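Project Diary, Field Communications Office
Entry for 18 September 2021

The second week of the handset trial closed today. This entry records the position of the office on the two devices under review, the Halix and the Brevar, and sets down the matters left open for the next stage. Earlier entries dealt with procurement and with the terms of the loan agreement and are not repeated.

All 58 handsets issued at the start of the trial have been accounted for. Two were returned before the end of the period, both of them Halix units, and both with the same fault in the charging port cover. The rubber flap had torn at the hinge. The units still charged and still made calls, but a handset with a torn flap cannot be treated as sealed, and the instruction to staff is that such a unit is to be withdrawn at once. The supplier has been informed in writing and has asked for the flaps to be sent back along with the handsets. One of the flaps was thrown away by the user. The other has been bagged and labeled.

Ms. Strebel, who has charge of the trial on the depot side, submitted her notes before noon. She reports that drivers prefer the Brevar for its buttons. The keys are tall and widely spaced and can be pressed in work gloves, and the green call key is raised a little above the others so that it can be found by touch. The Halix has a flat keypad with a fine grid of lines, and several drivers removed a glove to dial. This was raised in the first week as well. The office had supposed that the complaint would fade with use, and it has not.

Against this, the Halix is much the louder of the two. In the loading bay, with the fans running, a caller on the Brevar had to repeat the greeting before it was understood, and on one occasion the driver walked outside to continue the call. Mr. Prantl has asked whether the Brevar speaker is limited by a setting. The manual is silent on the point. A question has been put to the maker and a reply is expected next week.

Battery life was the subject of the longest discussion at this morning's review. The trial plan called for a full shift and the drive home on one charge, with at least 7 percent remaining. The Halix met this on every shift for which a record exists. The Brevar met it on most, and the failures fall on the northern route, where the signal is weak and the handset searches for a mast for much of the day. It is noted that the Halix was not carried on the northern route during the first week. The comparison is therefore not a fair one, and I have asked that the sets be exchanged between the routes from tomorrow. Mr. Prantl objected that this would disturb the contact lists, which were entered by hand. The objection was heard and the exchange will go ahead. The lists can be copied from the SIM cards.

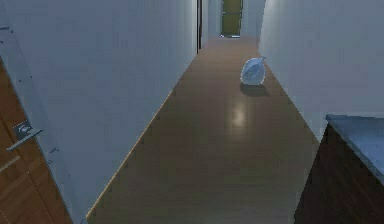
Can the contact lists be moved from one model to the other without typing them in again?
Names and numbers saved to the SIM card will appear on either model as soon as the card is moved, but entries saved to the phone's own memory must first be copied to the card through the contacts menu.

The above wording was agreed with Ms. Strebel and will go out on the notice to staff. An earlier draft used the term "migration" and was sent back for simpler language. Staff are also to be reminded that the Brevar cuts long names short when they are copied to the card, so that two entries for the same firm may look alike afterward. Dispatch has asked that the word "Depot" be placed at the end of an entry, after the town.

The drop checks were completed in the afternoon. Each model was dropped from the height of a truck cab step, then from the height of the seat, onto the yard surface. Neither handset stopped working. The Brevar lost its back cover on the second drop from the seat, and the cover had to be looked for under a parked trailer. It was refitted with a coin. The Halix has a one-piece back held by screws and did not open, though there is now a chip at one corner where the yellow outer layer has come away from the black. I have recorded this as surface damage. Mr. Prantl would have it recorded as a fault. His view is attached to the test sheet and the supplier may answer it.

The water check was not carried out. The tub reserved for the purpose was in use by the wash crew until late in the day, and the light had gone by the time it was free. It is carried over to the next entry. The torn flaps make this the more pressing of the open checks, and no order should be placed until it is done.

On cost, the revised quotation from Povell arrived by e-mail. The price of the Brevar is unchanged. The price of the Halix has been lowered on condition that the spare batteries are ordered at the same time, and the offer stands for 90 days, which carries it into December. The quotation does not mention belt clips. The clips were included in the first offer, and I have written to ask whether their absence is a change of terms or an oversight. The clip supplied with the trial sets was well liked and I should not wish to lose it.

A third device, the Mak, was proposed by the dispatch desk. It is a smaller handset with a touch screen and a camera, and the desk points out that photographs of damaged pallets are now sent from private phones. The point has merit. A private phone should not be needed for company business, and the present arrangement has never been set down in writing. Even so, the Mak was not part of the approved plan, and adding a model at this stage would delay the report. I have advised the desk to submit a separate request. Ms. Strebel has offered to help with the form. The office will consider it on its own terms after the present trial is closed.

Some small matters remain. The ringtone on the Brevar returns to its default after the battery is removed, and this has caused confusion in the canteen, where all sets now ring alike. The flashlight on the Halix is switched on by holding down the zero key, and several drivers have found it lit in a pocket at the end of a shift. It can be turned off in the menu. The setting is four levels down and is called "Quick key." A line on this has been added to the notice.

The log sheets from the second week are incomplete. About a third lack the time at which charging began, and without it the battery figures cannot be worked out for those shifts. I have asked the shift leads to recover what they can from memory by tomorrow evening and to mark any such figure with a letter M. Figures so marked will be shown in the report in a column of their own.

To be done before the next entry: exchange of the sets between routes; issue of the notice; water check on both models; reply to Povell on the clips. Mr. Prantl holds the key to the handset cabinet until then. The bagged flap is in the top drawer of my desk.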